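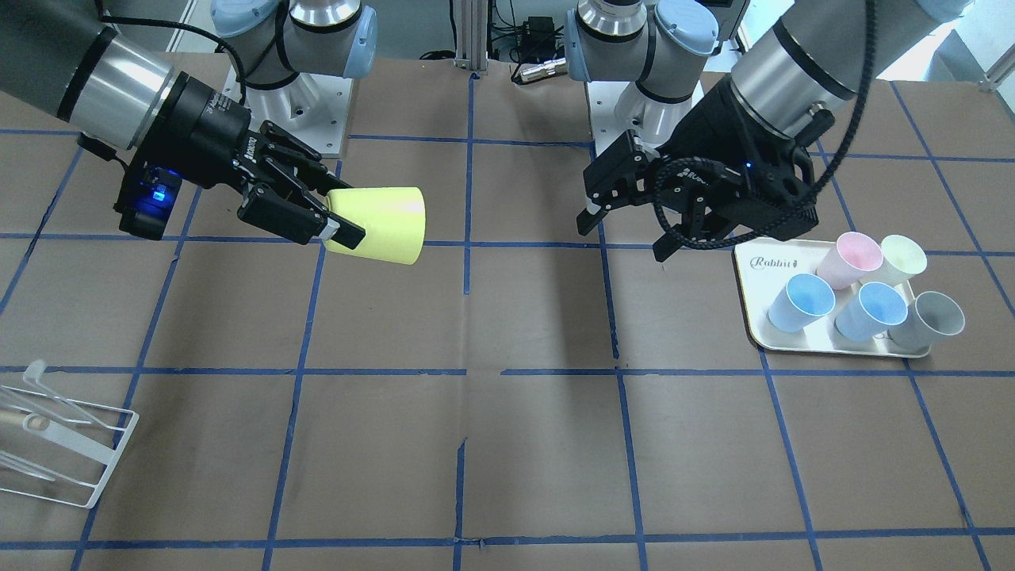
Los dos brazos con los vasos de papel y la bandeja del conejito, martes por la mañana.

Querido diario, te tengo abandonado desde hace días y hoy vengo con ganas de contarlo todo, así que ponte cómodo. Por fin hemos cerrado la comparación de los vasos, la que Ah-rin Choo y yo arrastramos desde abril y que en el grupo llamamos Dilermont (el nombre lo puso ella y ya se ha quedado). La pregunta era bien sencilla de decir y bien pesada de contestar: si una política entrenada con demostraciones aprende mejor cuando el objeto empieza siempre en las mismas posiciones, o cuando lo vamos repartiendo por toda la mesa aunque a cada sitio le toquen muy pocas repeticiones.

Grabamos 400 demostraciones, la mitad de cada manera, y entrenamos dos modelos con la misma receta, sin tocar ni un parámetro entre uno y otro. Ah-rin insistió mucho en eso y yo refunfuñé, porque el segundo me pedía a gritos más pasos de entrenamiento, pero tenía razón ella, como casi siempre. Luego vinieron las pruebas, 242 en total, repartidas por igual y anotadas a mano en mi cuaderno verde, que ya tiene las tapas hechas una pena. ¡Cómo me duele la muñeca!

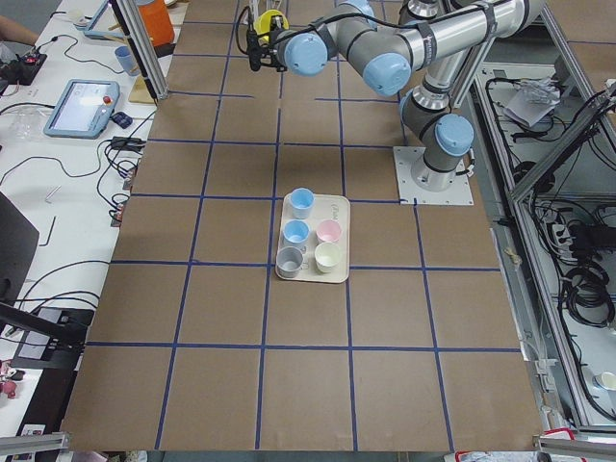 El resultado que más me ha gustado es el de la bandeja desplazada. El modelo de posiciones fijas se defiende muy bien mientras todo esté donde él lo recuerda, y en cuanto la movemos una casilla se va a buscar el vaso al sitio de antes, con una seguridad que da hasta ternura. Las casillas las marca la cinta azul sobre el papel marrón, y vaya si nos han servido: decíamos la línea y el lado, colocábamos la bandeja y a probar. A veces la poníamos a caballo de una de las líneas, que es el caso que yo más temía, y el modelo de posiciones repartidas lo resolvió más de 2 veces de cada tres. El otro, ni una de cada cuatro.

También hay una parte fea y la quiero dejar escrita. Con los vasos muy juntos los dos modelos empeoran parecido, y ahí la variedad de posiciones no nos salva. Sospecho que nos faltan ejemplos de vasos pegados, Ah-rin cree que es cosa del ángulo de aproximación de la pinza. Lo discutimos un buen rato con el café ya frío y quedamos en separar esos ensayos y mirarlos uno por uno antes de escribir nada.

Mañana me toca pasar el cuaderno a la tabla y preparar la figura para la reunión. Me voy a la cama cansada y contentísima.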